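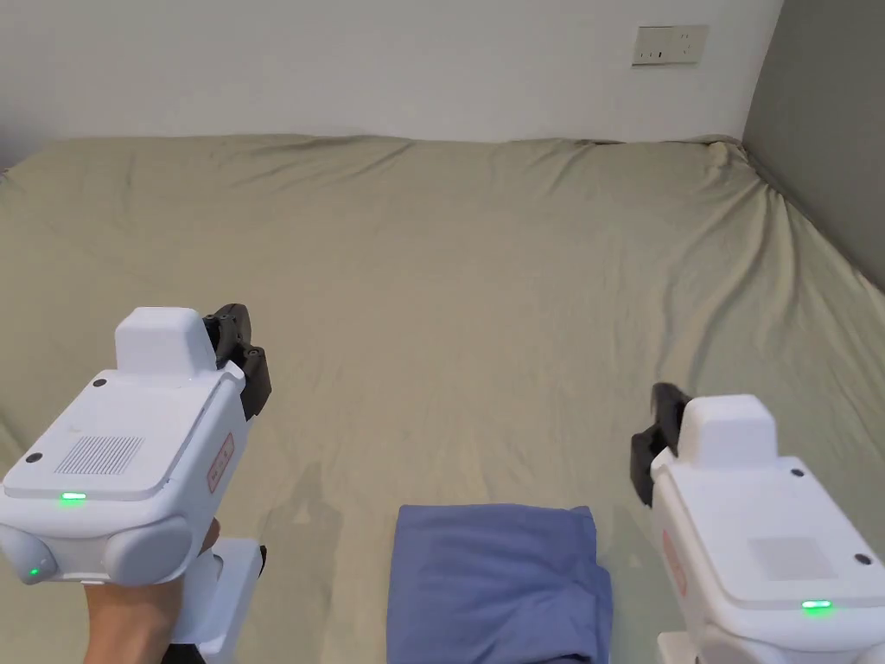

*Two hand-held grippers on either side of a folded blue cloth, on a bed with a green sheet.*

**Budgeting for hand-held grippers** covers the buying and planning of gripper sets that a person carries and works by hand, most often to record household tasks for training robots. It is usually treated separately from budgeting for robot arms, which need mounts, power supplies and floor space.

## Unit of purchase

Grippers are normally bought in pairs, one for each hand. The Hendik pair is listed at £3,268, with jaws and handles included. Chargers and carry cases are priced separately. Pakzad sells single units, and buyers there have to check that left and right versions are both in stock.

## Running costs

Jaw pieces wear fastest and are held as spares. The planning guide used at Zilstead allows 3 spare sets of jaws per pair for each year of use, plus £500 for repairs. Staff time is entered on its own line and is often the largest sum in the plan.

Soft goods such as sheets, towels and clothing are cheap but are easily left out of a first budget. Beds and other furniture may be borrowed or hired with the room.

## Planning

Lead times vary by supplier. Pullumberg placed its order in July for 6 pairs and split delivery into two batches, so that training could begin on the first. Its budget was closed on 31/08/2022, with the second batch carried over to the next year's accounts.

## See also

- Equipment leasing
- Robot end effector
- Spare parts management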